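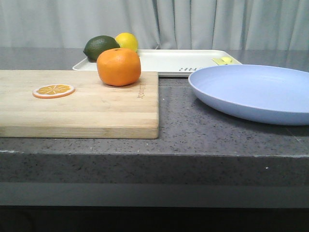
Fruit week, part 2

I have been putting citrus on a plate for most of April and I'm still weirdly happy about it. If you missed the first post: I'm collecting examples so a robot arm can learn to clear a cutting board in a normal kitchen, and the project has a name now. We're calling it Pollodby. (Don't ask, it was late and the good names were taken.)

The goal for this batch is 851 episodes. Every one of them is me driving the arm by hand while the cameras record, picking up one thing and setting it down somewhere else. The learning system gets those recordings and nothing more — no rules about what a lemon is, no measurements of the board, just a pile of me moving fruit over and over.

So my job is mostly to be different every time, and wow, I'm bad at it. I looked back at my first 200 episodes and I had put the target in pretty much the same spot for long stretches, as if there were an X on the wood. A policy trained on that will reach for the X whether there's fruit on it or not! Now I shuffle before every take. Sometimes the orange starts on the board, sometimes it's already on the blue plate, and the lime and lemon hang out on the tray as things to be left alone.

The toy orange slice is the hard one. A whole orange gives you plenty to grab. The slice lies flat, so the fingers have to come down low over the wood, and if I'm a hair too high I close on air. Too low and I bump the board, which makes me say a word the microphone fortunately doesn't record, what with there being no microphone. I've started opening the gripper all the way early in the approach and lining up slowly with the wrist view, then doing the last bit in one smooth go. Hesitating is worse than missing, I think. The model copies hesitation beautifully — our last one from the Arroyo batch would hover over a spoon like it was reading its horoscope.

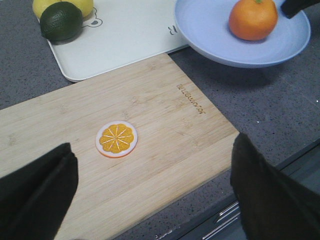
Chanida Wongsuwan wrote to me after the last post to say I should keep my fumbles in the set as long as I recover from them, and that throwing out every take with a second try leaves the robot with no idea what to do when the first one goes wrong. She'd go further and start some episodes from a bad position on purpose, with the gripper off to one side or turned too far.

I went back and forth on that over a pot of coffee and I think she's right. I had been deleting anything that looked clumsy (vanity, mostly). So I've pulled nine of the better fumbles out of the trash folder, the ones where I miss the slice, back off, and get it on the next pass. Takes where I gave up halfway are staying deleted.

Labels are the other chore. Each episode gets one short sentence, and I try to write it the way a person would say it at the counter: "put the orange on the plate," "pick up the slice." I was getting fancy for a while, with "citrus wheel" and so on, and then couldn't find anything when I searched.

Next up is the same job with the Drarkside lights, the warm ones, and then I want to swap out the plate. If anyone has a good routine for shuffling objects without falling into a pattern, leave it in the comments. I'm using a pair of dice at the moment and one of them keeps rolling under the stove.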